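Fikitz Gooseneck Desk Lamps
Small lamps for reading, sewing, homework and late-night bill paying

We love a lamp you can push around. A gooseneck goes exactly where your hand puts it, and you don't have to loosen a knob first or hunt for the one angle the hinge likes. Our desk lamp range is built on that one idea, and we've had a great time filling it out. There are three base styles now, a clamp version for people with no desk to spare, and more shade colors than our shelf can hold (the mustard is back in June!).

Which one do I want?

The Flallard is the everyday lamp. It has a cone shade and a round weighted base, and it takes a regular screw-in bulb you can pick up at any grocery store. If you read on paper, start with this one. The cone keeps light on the page and out of the eyes of whoever is trying to sleep across the room.

The Bakos is the clamp model. It grips a shelf or tabletop and leaves the surface free. Quilters write to us about this one all the time, and they send pictures of their quilts too, which we tape up by the packing bench. Keep them coming!

The Zallent is the tall one, with a longer neck and a wider shade. It's a lovely lamp for puzzles, maps, model ships — anything that spreads out.

Picking a bulb

All three take LED bulbs. For reading in the evening, look for "warm white" or "soft white" on the box. For matching thread or paint, go for "daylight," and try it at night before you buy a whole pack, as some people find it too blue. A bulb that sticks out past the rim of the shade will glare, so choose a short one. We sell an 8-watt LED that sits nicely inside every shade we make.

Setting the neck

Hold the base with one hand and bend with the other. Make a wide, easy curve and stay away from sharp kinks near the bottom. Right-handed writers usually like the lamp on the left, so the shadow of the hand falls away from the line they're writing. Lefties, flip it. A cone shade works best bent forward and tipped down to one side.
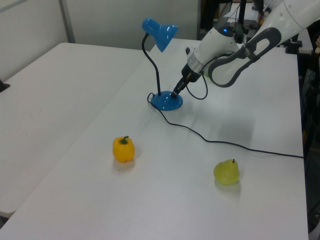 Care and spare parts

Unplug the lamp and let it cool, then wipe the shade with a soft damp cloth. Skip the scouring powder, especially on the glossy colors. If a neck gets droopy after years of bending, we can send you a new one. Ljubica Delić runs the parts desk and has necks, switches, cords and shades for nearly every lamp we've sold, including the old square-base ones.

Ordering numbers
Flallard, all colors: 592
Bakos clamp lamp: 883
For spare parts, give us the lamp name and the shade color.

Orders placed by noon on Tuesday go out the same afternoon.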